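The Loan Desk

1. November

Wing-yan Fang had the repair counter to herself from 11 in the morning. The shop was called Wetano, after a street that wasn't there anymore, and it sold used desktops to schools and to people who didn't want to spend 600 dollars on a new one.

The computer on the bench had come in from her uncle. He had kept the books for his tile business on it for 12 years. Now he was retired and the machine wouldn't start. He didn't care about the machine. He wanted the letters his wife had written on it, which he said were in a folder called Recipes so that he wouldn't look there.

"Did you look there?" Wing-yan asked him on the phone.

"She told me not to," he said.

She took the side panel off and laid the case flat. She had already tried another power supply and another stick of memory. The drive was fine. She could have pulled it, copied the folder and been done before lunch, but her uncle had asked whether the computer could be made to turn on, the way it used to, with the same picture of the harbor behind the icons. She had said she would try.

There was a processor in the parts drawer, in a tray marked Skunov, the name of an office that had closed and sold everything. It was the right kind for the board. She checked the number twice and wrote it in the repair log. Then she put the tray down next to the case and went to lock the front door. She didn't like being talked to during this part.

The lever came up and then the metal plate. All those pins, and any one of them could bend. Her first boss had made her practice on dead boards for a month before he let her touch a live one. Line it up over the socket, he used to say, and if you feel like pushing, stop.
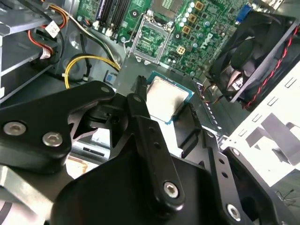 2. Afternoon

The fan turned on the first try. It stopped, then started again, and the screen came up gray, then blue, then the harbor.

Wing-yan called her uncle and he came over on the bus, still in his slippers. She gave him the chair. He put on his glasses and looked at the harbor for a while.

"That's Trinex pier," he said. "They painted it."

He found the folder without any help. There were 2 files in it. He opened the first one, and Wing-yan went to the back to make tea.

When she came out again he was writing on the edge of a receipt.

"It's soup," he said. "They're both soup."

"No letters?"

"She put some things in between." He pushed his glasses up and kept writing. "Do you have any ginger at home?"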